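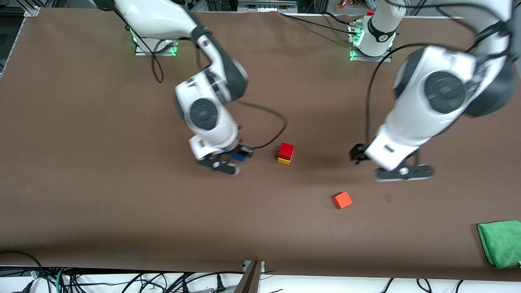

Finger pads on the Nurnow gripper, lot 212, are under a replacement notice. Short version - pads from that lot can creep on the backing plate, the jaw thinks it's closed, the part drops. Stacking work shows it first. A red block sitting on a yellow one is about as easy as a stack gets, and with a bad pad the top block still goes down crooked or gets dragged off when the fingers open. If your setup has two arms reaching into the same spot like that, with a gripper working on each side of the stack, check both. Don't stop at the one that dropped something.

Trirkeck > Grippers > Spare Parts > Nurnow Pad Kit

Products Spares Manuals Notices Contact

NURNOW PAD KIT, REV B
Replacement finger pads for the Nurnow parallel gripper
In stock. Ships same day if ordered before noon. Lot 212 owners - do NOT order this, see "Free swap" below.

What's in the kit
Two pads, bonded to new backing plates
Four screws, thread lock already on
One alignment shim
Instruction card (the card says Rev A on the back, ignore, contents are Rev B)

What went wrong
Adhesive. The lot 212 pads were bonded with a batch that cured soft. Fine on the bench, fine for the first few shifts. Then the pad starts to walk forward on the plate, a hair at a time. We saw first slip at 4,000 cycles on our own test stand. Rev B on the same stand, same block, same grip force, no slip so far and still running.

The nasty part is no fault code. Motor current looks normal, position looks normal, controller reports a good grip. So people chase the wrong thing. Skustitz had a cell down most of a Monday re-teaching points that were never wrong. Mabli Gronow in our service group finally had them pull the pads and one came off in her hand. That was the first report we could confirm. Others followed.

Signs you have it
Part rotates in the jaw during a move
Stack leans, always the same direction
Shiny line at the back edge of the pad where rubber used to be
Grip width reading drifts over a shift then resets after homing
Parts dropped on release, or carried back up with the finger

Any one of these, stop using the gripper for anything heavy, sharp or over head height. Light blocks and foam, your call, but keep hands out. A dropped part is one thing. A dropped part that somebody reaches in for while the other arm is still moving is how people get hurt, and that's the reason this is a safety notice and not just a spares note.

How to check
1. Stop both arms. E-stop in, not just paused.
2. Lock out power at the cabinet. On shared tables lock out the second arm too.
3. Open the jaw by hand with the release screw.
4. Push each pad sideways with your thumb. Firm push. Any movement at all = bad.
5. Read the lot number on the inside of the backing plate. You'll need a light.
6. Write it down before you put it back together, everyone forgets.

Check cable slack while your in there. Not part of the notice, but a long loop that lies on the table can catch a stack on its own and look exactly like a pad problem. We've had two calls that were just cable.

Fitting the new pads
Clean the finger face with alcohol, let it dry. Shim goes in first, pad second, screws finger tight, then close the jaw gently on the shim and tighten. Pull the shim. Re-home. Run your slowest program once with the guarding closed before going back to full speed. Old grip width offsets will be off - Rev B pads are slightly thicker, so reset them, don't copy them over.

Do not glue the old pads back on. Please. We have seen super glue, we have seen tape. Neither one holds and the glue wrecks the finger face, then it's a whole finger set.

Fits
Nurnow parallel gripper, all mounts
Ojo arm adapter, with the short screws (included)
Does not fit the Nurnow wide jaw. Wide jaw pads were bonded on a different line and are not affected.

Free swap
Lot 212 only. Send the lot number and a shipping address to service, we send pads, you send the old ones back in the same bag. No purchase order needed. We want the bad pads back for testing so dont toss them. Bought through Skustitz? Same deal, come to us direct, it's quicker.

Everyone else
Kit price $96 per gripper. Packs of 20 on request, lead time is longer on those, ask first.

Notice opened in April, stays open until all lot 212 pads are acounted for. Updates get posted on this page.

Share (20) Comments (0)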